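Print room safety walk-round, Monday, November 25, 2024
Checked by: Bahman Farahani

Did the whole loop this time, sinks to etching bench, with a cup of tea parked firmly outside the door. My notes are under each line, and please shout if I've missed your corner!

1. Solvent cupboard locked and labelled — OK
Lovely and tidy. One tin of white spirit had its label half peeled off, so I wrote a new one in marker. If you decant anything, label the jar before you fill it, please.

2. Oily rags in the lidded metal bin — ACTION
Two rags were bundled up on the windowsill. I know it's tempting when you're in the middle of wiping a plate, but linseed rags can heat up all by themselves when they're scrunched. Lay them flat to dry outside or put them in the bin with water, lid on.

3. Extractor fan over the acid bath — OK
Runs fine, a bit rattly on the high setting. I've asked Moleseck to look at the bracket when they come to do the filters.

4. Eyewash bottles in date — ACTION
The one by the Rodrigues press went out of date in June (my fault, I had it down for the wrong year). New pair ordered, and until they arrive use the one by the door.

5. Press guards and bed stops — OK
Both stops tight. I rolled the bed end to end 9 times and nothing slipped.

6. Gloves and aprons — OK, just
63 pairs of nitrile gloves left, nearly all of them large. Small hands, I'm sorry, mediums are coming.

7. Lino cutters and scrapers put away — ACTION
Found a V-gouge loose in the pencil tray, point up, and found it with my thumb. Corks back on the tips, everyone.

8. Fire exit clear — OK
The Zunura paper delivery has finally moved off the back step, hooray. Stretched canvases still creep into the corridor by the end of the week, so I've taped a line on the floor 30 inches from the wall. Keep everything behind it.

9. First aid box — OK
Plasters topped up (see item 7).

I'll go back over items 2, 4 and 7 before the Saturday group comes in. 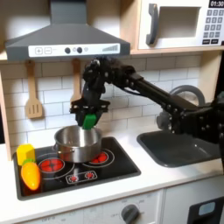
Gripper holding a small green block over the pot, toy kitchen.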